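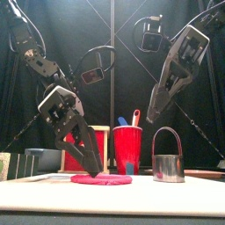

Incidencia 3049
Servicio de Soporte Técnico, Laboratorio de Manipulación
Asunto: interrupciones de la demostración bimanual durante la jornada de puertas abiertas
Prioridad: alta
Estado: resuelta, con seguimiento
Equipo afectado: célula Flesard, brazos izquierdo y derecho
Sede: edificio Murkau, planta baja

1. Descripción comunicada por el área solicitante

El área de Divulgación comunica que, en el ensayo general previo a la jornada de puertas abiertas de julio, la demostración de manipulación de masa se detuvo en tres ocasiones. En todas ellas el brazo izquierdo había iniciado el contacto con la masa y el programa pasó a parada controlada, con el aviso «esfuerzo de pinza fuera de margen». El brazo derecho permaneció en posición de espera y no registró avisos propios.

Se solicita resolución antes de la apertura al público, prevista a las 10:00, o, en su defecto, autorización para sustituir la demostración por la secuencia de reserva.

2. Registro de actuaciones

07:40. Se abre la incidencia y se asigna al turno de mañana. Se solicita a Divulgación que no reinicie la célula, a fin de conservar los registros.

07:55. Descarga de registros del controlador. Las tres paradas se producen en el mismo punto de la secuencia, al presionar las puntas de la pinza izquierda sobre el disco de masa rosa. No constan pérdidas de comunicación.

08:10. Inspección visual con la célula sin tensión. Conectores de las cámaras de muñeca, correctos. Cableado del brazo izquierdo, sin tirantez en el recorrido hasta la muñeca. Se limpian restos de masa en las puntas de la pinza.

08:25. Primera prueba tras la limpieza. Se reproduce la parada. Se descarta la suciedad de las puntas como causa única.

08:35. Revisión de parámetros. El umbral de esfuerzo cargado es de 200 unidades internas. La ficha de la demostración, elaborada por el proyecto Fedoruk, establece 700. El valor cargado corresponde al perfil de transporte de objetos rígidos, utilizado en la sesión anterior.

08:45. Se carga el perfil correcto y se verifica la suma de comprobación del archivo.

08:50. Segunda prueba. La secuencia se completa sin avisos.

09:05. Se ejecutan 6 ciclos consecutivos con el material de la demostración sobre la mesa, incluidos el vaso rojo con los utensilios y el cubo metálico pequeño. Sin paradas.

09:20. Comprobación de la parada de emergencia desde el puesto del operador. Resultado conforme.

09:30. Se comunica a Divulgación la disponibilidad de la célula. El estado pasa a «resuelta, con seguimiento».

3. Causa

Carga de un perfil de esfuerzo no correspondiente a la tarea. El gestor de secuencias Iker conserva el último perfil empleado cuando la célula se reinicia desde el panel local y no muestra advertencia alguna al operador.

4. Indicaciones para el personal de la jornada

Iniciar la demostración exclusivamente desde el puesto del operador. El reinicio desde el panel local queda reservado al Servicio de Soporte.

Confirmar en pantalla el nombre del perfil antes de cada pase.

Sustituir la masa cuando presente endurecimiento en la superficie. La porción de repuesto se guardará en recipiente cerrado entre pases.

Los visitantes permanecerán detrás de la línea señalizada, también durante las pausas. La retirada de material de la mesa se efectuará con los brazos detenidos.

En caso de repetirse el aviso, no se reanudará la secuencia. Anótese la hora y contacte con la extensión de guardia, con indicación del número de esta incidencia.

5. Seguimiento

13:15. Divulgación informa de que los pases de la mañana han concluido sin interrupciones. Consulta si puede alargarse la fase de presión a petición de los grupos escolares. Se responde que no procede modificar la secuencia durante la jornada.

17:50. Finalizan los pases de la tarde. Sin avisos nuevos en el registro. Célula apagada y puntas de pinza limpias.

Queda pendiente la solicitud de cambio al equipo responsable de Iker para que el arranque desde el panel local exija la selección expresa de perfil. La incidencia se mantendrá en seguimiento hasta la recepción de dicha modificación.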